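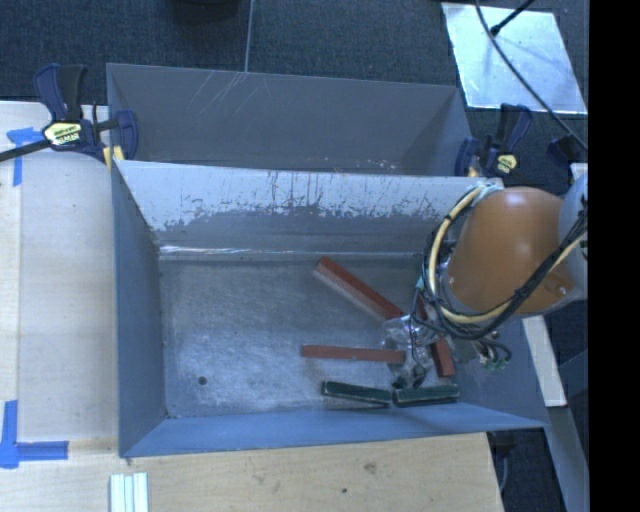
My first mistake, according to the woman across the kitchen table, was paying for heat in rooms I wasn't sitting in. I'd been in her house in Wancombe for maybe four minutes and hadn't taken my coat off yet. (I didn't take it off the whole afternoon, as it happens.)

She's 71, a retired bookkeeper, and she asked me to leave her name out because her sister reads this site and would start dropping by for tips. Last year she spent $1053 on groceries. For the whole year! I spend that in a couple of months and I don't even eat breakfast.

"You eat breakfast," she told me. "You just buy it in a paper bag and call it coffee."

Fair enough. So how does she do it? She cooks on Sundays, one big pot, usually beans or split peas, and freezes it in old margarine tubs with masking tape on the lids. Bread she bakes herself. Meat is for birthdays and for when the Drastia market marks down chicken after seven in the evening, and she knows the markdown days by heart but wouldn't tell me. "Find your own chicken," she said.

I asked when it all started and she had to think. Her husband was laid off one September, back when the kids were small, and they had $200 in the bank and a car that needed brakes. She bought a notebook and wrote down every cent. Things got better after a while - he found work, the car got its brakes - but she kept the notebook going. She's on number 22 now. They live in a shoebox by the phone and I was allowed to look at exactly one page, which had "thread, 2 spools" on it and a very cross note about the price of stamps.

Her winter coat is an Oláh, bought secondhand, and she has relined it twice. The vacuum is a Drirkamex that's older than I am, with a hose she patched using a bicycle tube. She got it out to show me and ran it over the rug, and I had to wait for her to finish before I could ask anything else.

I wondered if she ever splurges. She went a little quiet, then admitted she spent $3000 on a train trip with her granddaughter, sleeper car and everything, dinner in the dining car every night.

"I had the steak," she said. "Twice. I wrote it down in the notebook and I didn't feel bad at all."

Would she do it again? She's already saving for it. She'd like to see the ocean from the other side this time, and she's hoping they still do the little chocolate on the pillow.

She sent me home with a tub of split pea soup. I have to bring the tub back.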